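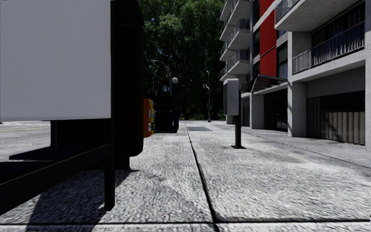
Home > Magazine > Features > Public Safety

The first call came in a little after four in the morning, which is an hour when most of Zundham is either sound asleep or just pulling on its boots for the early shift at the mill. A woman out on the Cundberg road had got up to let her dog out and noticed that the padlock on the neighbor's barn was lying in the gravel. She didn't think much of it at first. People forget to lock things out there all the time. But the barn door was standing open too, and when she walked over with a flashlight she found a bare rectangle of clean floor where, the evening before, there had been a saddle rack.

By the end of that February the county had 13 such reports, strung out over farms and side roads like beads on a long, loose string. Saddles, bridles, a pair of chain saws, a welding set, a generator that took two grown men to lift. Once, a freezer full of venison, and I have to tell you that of everything that was taken that winter, it was the venison people talked about the longest.

I grew up 2 counties over, and I've spent enough time in farm kitchens to know how a string of thefts works on a place. It starts with grumbling. Then people begin to look a bit harder at any truck they don't recognize, and somebody's cousin gets pulled over three times in one week for having out-of-town plates and a tarp over the bed. Folks who had never owned a key to their own back door drove into town to have one cut, and the hardware store ran so low on padlocks that it kept a waiting list in a spiral notebook next to the register.

The sheriff's office in Zundham is small, and it was stretched thin already. A deputy covering the north end of the county on a night shift can be forty minutes from the south end on a good road, and there aren't many good roads. When I visited, the deputies were frank about that (and kind enough to share their coffee, which was terrible). They could take a report, photograph a hinge, and write down a serial number if the owner had one. Most owners didn't. A saddle that had been in the family for three generations had a name burned under the flap and nothing else, and the people who loved it could describe every scratch but couldn't have told you who made it.

What changed things was a ledger.

Govindasamy Feed and Tack has stood on the same corner of the Cundberg road for longer than most of its customers have been alive. It sells feed, as you'd expect, and it also repairs leather in a back room that smells wonderfully of oil and old horses. And for as long as anyone there can remember, the repair bench has written down every piece that comes across it. The entries are in pencil, in a series of green account books, and they note the owner, the work done, and anything peculiar about the piece: a replaced billet strap, a patch stitched with the wrong color thread, a horn rewrapped in rawhide after a dog got hold of it.

One slow afternoon the shop offered the books to the sheriff's office, more or less as a neighborly gesture. A deputy carried them out to the car in a feed sack. It took the better part of two weeks, reading in the evenings, to get through them all, and when it was done the office had a list of 482 saddles and harness pieces with marks that could be checked by eye. Five of those belonged to people who had been robbed that winter.

The list went out to sale barns and pawn counters across that part of the state. It went to Plinutus, too, the online auction site where a good deal of used farm gear changes hands these days, and that's where the first match turned up. The seller had photographed a stock saddle from all four sides, very nicely, in good light. Along the back edge of the skirt ran four inches of red stitching where every other stitch was tan. The ledger had it down in pencil: "Out of tan. Used red. Owner says fine."

The listing led to a storage unit at the far end of the county, and the storage unit, once the warrant came through, led to a good deal more. The sheriff's office valued what it found in the thousands and spent the next few days setting it out on folding tables in the county fair hall so people could come and look for their things. Two men were charged with burglary and receiving stolen property. Both have pleaded not guilty, and as I write this their cases haven't come to trial, so I'll leave that part to the court.

I did go to the fair hall, though, and I'm glad I did. It was cold in there, and people kept their coats on and went along the tables slowly, the way you go through a rummage sale when you're hoping very hard for one particular thing. An older man stood in front of a bridle for the longest time before he picked it up. A girl in a school jacket found her barrel saddle, put her whole face down against the seat of it, and stayed there until her mother came with the truck keys.

Not everything came home. The generator hasn't been seen since, and neither has the welding set. The barn on the Cundberg road got its saddles back but lost a silver-mounted headstall that had been a wedding present, and the family has put up a reward of $1,000 for it. The poster is still in the window at the feed store, a little faded now, with a drawing of the headstall, as the family couldn't find a photograph of it anywhere.

The sheriff's office has since started holding marking evenings at the fair hall. You bring your tack or your tools, and a deputy helps you engrave a number, take pictures from every side, and fill out a card. The first one drew such a crowd that they ran out of cards and finished up on the backs of old fair programs. There's usually pie.

As for the green account books, they've gone back to the repair bench, where the newest one is already about half full. I had a loose cinch ring fixed while I was there, and I watched it go down in the ledger in pencil, along with my name (spelled wrong) and a remark about the condition of my leather that I probably deserved.

Enjoying our features? Sign up for the weekly newsletter and get new stories in your inbox. You can unsubscribe at any time.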